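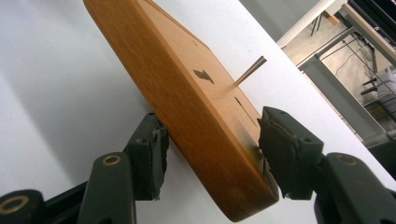 Kirgate, March

I have now used the Hegyi hand-held gripper for one month, to record demonstrations for our small study on learning from people. The method is simple to say: a person does the task by hand with the gripper, the camera on it records, and a policy is trained on this. We wanted to know if it works with a board like ours, with a thin metal peg standing up from it.

First the good side. A new person needs 30 minutes of practice and then the recordings are usable. With the old teleoperation setup in Tuvwood we needed a full morning for the same. We collected 2,000 demonstrations, and the policy trained on them picked the board up cleanly in most trials when the peg was pointing away from the fingers.

The weak side is the padding. It frays along the lower edge, and once it is torn the board can turn a little in the grip – the policy then learns from this movement too. I would like the maker to sell the pads separately. The brass bushings in the links gave me no trouble at all.
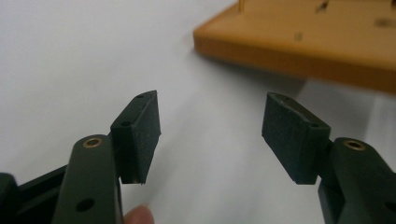

Hongmei Liang wrote to me after reading my draft that she would not blame the pads so quickly. In her runs at Grilasmont the grip was failing mostly when people closed the fingers too near to the corner, and 18 recordings with a better approach helped her more than new padding. I have not tried this yet, but it is a fair point and I will repeat my trials with her approach before I change the pads.

For the price I give it 4 stars. The manual is short and the drawings in it are too small to read.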